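I bought the Kokel clothes airer in September, after our old one lost a leg for the second time. We are three people in a flat without a balcony, so the washing must dry inside, and I looked at many models before I decided. The choice was in the end between the Kokel and the Schmieder, which my sister has. The Schmieder is lighter to carry but it has thin rods, and thin rods leave a line across every shirt.

The Kokel came in a flat box with two bags of screws and a small key. The instructions are only drawings. Step 4 shows the side wings from below without telling you so, and I fixed one of them the wrong way round and had to begin again. It took me 76 minutes in total. A person who has built one before would need much less, I think.

When it is open, it stands firmly. I hung a wet double sheet on one side only, to see if it would tip over, and it stayed where it was. The rods are thick and have a matt coating, and so far I have found no rust marks on white things. Socks can go on the small rail at the bottom, although you must bend down quite far for it.
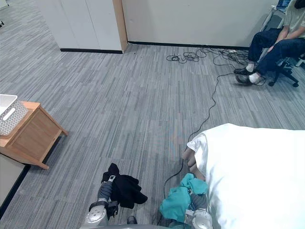
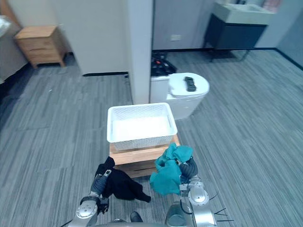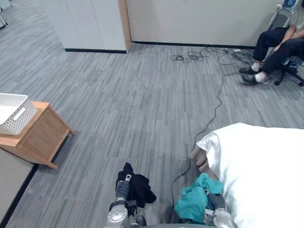
*Black cloth, teal cloth, striped carpet.*

**Review by Sem Van Acker**
Household and laundry | Zaditness

Drying time depends more on the room than on the airer, so please read my results with this in mind. With the window a little open and the heating low, T-shirts hung in the evening were ready in the morning. Jeans needed almost two days. I got a better result when I left every second rod empty, but then of course only half of the load fits.

My main complaint is the lock. It is a plastic hook that must click over the middle bar, and it needs a strong thumb. My mother could not close it. Gaétan Tremblay, who tested the smaller Ralen airer for this site last year, wrote that its lock opened by itself when he lifted it. The Kokel has never done this to me, so perhaps a stiff hook is the better problem to have.

Folded, it is as flat as an ironing board and goes behind our bedroom door. The feet have rubber caps. One cap came off on Monday and I put it back with a drop of glue. Spare caps are not sold separately, which I find a pity for a product at this price.

**Good:** thick rods, stands firmly, folds flat
**Less good:** stiff lock, unclear drawings, no spare caps

I would buy it again for a family that washes sheets and towels every week. If you live alone and wash mostly small things, look at the Ralen first, it costs less and takes less space in the room.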